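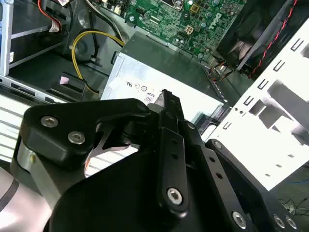 About Poltwood

Poltwood takes old desktop computers apart, puts them back together, and sells or gives away the ones that still have some life in them. That's the whole business. We tried to write a mission statement once and got as far as the word "empower" before somebody went out for sandwiches.

The shop was started by Desta Tesfamariam, who had a garage full of office towers and a landlord who wanted a garage with no office towers in it. The garage was on Laizer Street. We have since moved to bigger premises on Rusel Road, where we have managed to fill those up too.

What we do all day

Mostly we open cases. A tower comes in, gets a tag, and goes down on its side with the panel off so we can see what we're dealing with. Dust, usually. One machine from a bakery gave up enough flour to thicken a soup.

Then comes the list. Power supply: does it deliver what the label promises? Board: any swollen capacitors? Memory: how much, and is it seated all the way, or did someone in 2000 push it in halfway and call it a day? A surprising share of the "dead" computers we see have one loose stick of memory and a perfectly healthy everything else. We try to break this to the owners gently.

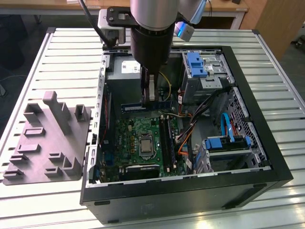
A memory module over the motherboard, gold contacts facing down.

Memory is the part people ask about most, so a word on it. There is a notch, and the notch only lines up one way. If you find yourself leaning on it with your whole upper body, stop and turn it around. We keep a drawer of modules that met an owner with strong forearms. It's a deep drawer.

Parts that pass go on the shelf. Parts that don't go in the bins by the back door, sorted by metal, board and cable. We do not throw away screws. We have never thrown away a screw, and if you visit you'll be able to tell.

Where the computers go

Refurbished towers are sold at the front counter under the name Gostero, which Desta swears means something. Each one carries a sticker with its build number and a 97-day warranty. It was going to be 90, but the printer had other ideas and we had already paid for the stickers.

Visiting us

Bring your tower, and bring the power cord if you can find it. Leave the monitor at home unless we've asked for it — we have 84 of them and they are starting to look at us.

Ring the bell twice. The first ring is generally taken for a computer starting up.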